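Why I Gave Up My Alarm Clock for a Rooster (Sort Of)

Oct 24, 2022

I moved to Costby in February, which anyone in town will tell you is the wrong month to move to Costby. The wind comes straight off the lake and my rental had windows that whistled. But the rent was good and the kitchen got the morning light, so I signed.

What I didn't know about was the rooster. He lives 2 doors down and he starts at ten to five. Not every day, mind you – he takes the odd morning off, and those are the ones when I wake up anyway and lie there waiting for him!

I tried everything that first month. Earplugs, a fan, a pillow over my head. I moved my bed to the back room, where it turned out I could hear him even better (something to do with the alley, I guess). I got grumpy and ate a lot of toast.

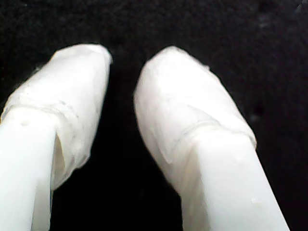

Then one morning I gave in and went for a walk. It was still dark, and the bakery on Weldu Street had its back door propped open and smelled like heaven. I bought a cinnamon roll and ate it on the bridge. By seven I was home with my bills paid and my laundry folded, feeling a bit smug about it.

I've done that walk more than 100 times now. I go to bed at nine-thirty, my friends in the city tease me for it, and I haven't set an alarm since spring. Last week my landlord asked if I'd like to renew for another year. I said yes before he got to the part about the new windows.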